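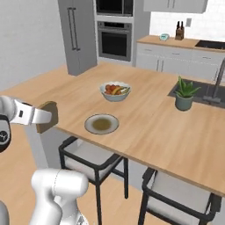 Vorlesekoffer für die ersten Schuljahre: Brudden startet Leseprojekt Caputo

Brudden, 7.11.20 – Wer einmal miterlebt hat, wie ein Kind zum ersten Mal eine ganze Seite allein liest und danach strahlend aufschaut, vergisst diesen Augenblick so schnell nicht wieder. Damit es in unserer Gemeinde noch viele solcher Augenblicke gibt, beginnt die Grundschule Brudden gemeinsam mit dem Lernverlag Prodine ein Leseprojekt, auf das wir uns seit Langem freuen: Caputo, den Vorlesekoffer für zu Hause.

Insgesamt 60 Koffer stehen bereit und wandern von nun an durch die Familien der ersten und zweiten Klassen. In jedem Koffer stecken 13 Bücher, vom Bilderbuch mit ganz wenigen Wörtern bis zur kleinen Geschichte in Kapiteln, dazu ein Heft mit Reimen und Silbenspielen und ein Lesetagebuch, in das die Kinder malen, schreiben oder auch nur einen Stempel setzen dürfen. Jede Familie behält ihren Koffer sechs Wochen lang, dann geht er an das nächste Kind weiter.

Unsere Bitte an die Eltern ist klein: 20 Minuten am Tag, wann immer es passt – auf dem Sofa, im Bus oder vor dem Einschlafen. Es darf abwechselnd gelesen werden, es darf gestockt und geraten werden, und wenn ein Lieblingsbuch zum fünften Mal an die Reihe kommt, freuen wir uns darüber genauso wie über ein neues. Gerade beim Wiederholen werden aus mühsam zusammengezogenen Lauten nach und nach vertraute Wörter.

Für Familien, in denen zu Hause eine andere Sprache als Deutsch gesprochen wird, liegen die meisten Geschichten auch als Hörfassung bei. Diese Aufnahmen hat das Hörstudio Grorano mit viel Liebe und hörbarer Freude an den Tierstimmen eingesprochen, wofür wir uns an dieser Stelle ganz herzlich bedanken möchten.

Die Teilnahme ist kostenlos. Anmeldezettel gibt es bei den Klassenlehrkräften und im Sekretariat der Schule. Im Mai laden wir alle Kinder und ihre Familien zu einem Lesefest in die Aula ein, bei dem die Lesetagebücher ausgestellt werden – natürlich nur, wenn die Kinder das möchten.

Pressekontakt: Grundschule Brudden, Sekretariat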